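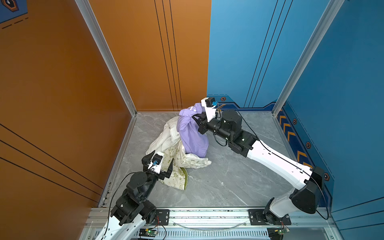 The sorting corner: white things at the bottom, the purple one on its way up.

From: Carmela Morelli
To: the Trarnine mending and laundry list
Date: 2005-11-18
Subject: Re: Mixed piles and the printed cloth

Dear Dörte and all,

I have been meaning to answer this since the start of the week, and then my sister came to stay and brought two suitcases of washing with her, so I have had plenty of time to think about your question while standing over it!

Dörte Rathjen wrote:
> My trouble is that everything comes to me in one heap. Whites, fleece,
> a printed cotton or two, all wound around each other. I start folding
> from the top and by the time I reach the bottom I have knocked over
> whatever I folded first. Do the rest of you sort before you fold, or
> fold as you go? And what do you do with a print you would like to keep
> looking fresh?
>
> Dörte

I sort first, always. I used to fold as I went, the way my mother did, but she had a table the size of a barn door and I have a corner. What I do now is take hold of the top piece, whatever it happens to be, and lift it straight up until it lets go of the rest. If you drag it sideways, half the pile comes along for the ride. It goes off to the right, loose, no folding at all yet. Anything fleecy can wait there a good long while without coming to harm, and I leave it for last. It never lies as flat as you want it to and it will topple any stack you put it under.

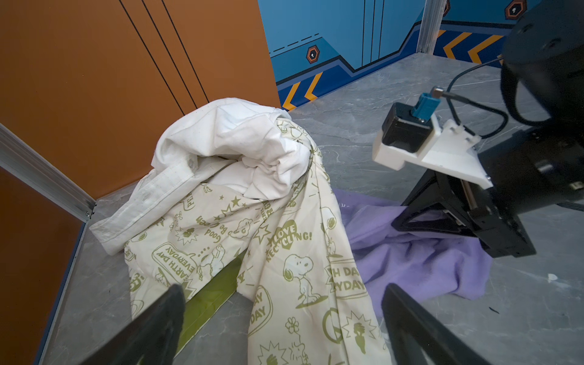
Then I go for the prints, and I'm afraid I get distracted at this point, especially when it's Snoopy. I do love that cream one with the green drawings, and "I LOVE RECYCLING!" with the heart makes me smile every time I come across it. With a piece like that I find an edge, follow it along to a corner, and only then give it a shake. If you shake from the middle you just get a longer sausage. I fold mine with the picture inside, and I wash them inside out in cool water when there is an inside to turn. Cinzia Greco swears by hanging them in the shade as well, and hers do look lovely, so I pass that along.

The whites come last but one. A shirt that has been rolled up in the middle of everything needs its sleeves pulled out before you can tell which end is which - I do the cuffs first, then the collar, then smooth it down the front with my hand. I am not a great ironer (Primo Monti will be shocked, I know) and a good smoothing does for me most days.

As for the heap itself, I wonder if you could split it at the machine? Two bags, one for whites and one for the rest. I got mine from Panasiuk years ago and they have held up, apart from one drawstring that I replaced with a bootlace.

Shaohua, you asked me off the list whether the old folding board is still going spare. It is, and it's behind my kitchen door. Come by any afternoon except Tuesday and I'll put the kettle on.

Warmly,
Carmela

P.S. Dörte, did you ever find the mate to that gray sock?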